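Sorting the Little Stuff: Bracelets, Charms and Odd Earrings

I love this job! It takes one evening, costs next to nothing, and you always find something you'd given up on. In our house the small treasures end up in pockets, on windowsills and at the bottom of the sewing basket, so every January I round them all up and start fresh.

First, grab a cardboard box. Any old one will do - a torn edge is no problem, as long as the sides are high enough to stop a bead from rolling away. Put it on a table with a cloth on it (anything that misses the box lands softly and stays put) and tip everything in. Don't sort yet! Just get it all into one place.
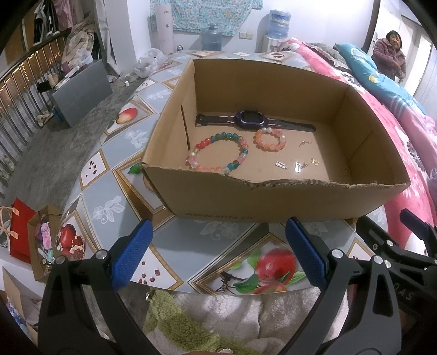
Beaded bracelets, a kid's watch, tiny charms and earrings, all in one box.

Now the fun part. Take out the big pieces first, the bracelets and watches, and lay them flat. Give each bracelet a gentle tug and look at the elastic between the beads. If it's gone thin or fuzzy, restring it now, before it snaps in the grocery store like mine did. I cut the new cord 7 inches longer than I need, and the knot is so much easier to tie.

Charms and earrings go into an egg carton or a pill organizer. Hook earrings tangle with everything, so I push mine through a scrap of felt - pairs on top, singles along the bottom. Last winter I had 46 singles. Forty-six! Keep them anyway. A lone earring makes a lovely zipper pull, and the hooks can be used again.

Wipe watch straps with a barely damp cloth and dry them well before they go in a drawer. Dull silver charms get a rub with a soft, dry cloth, and that's usually plenty.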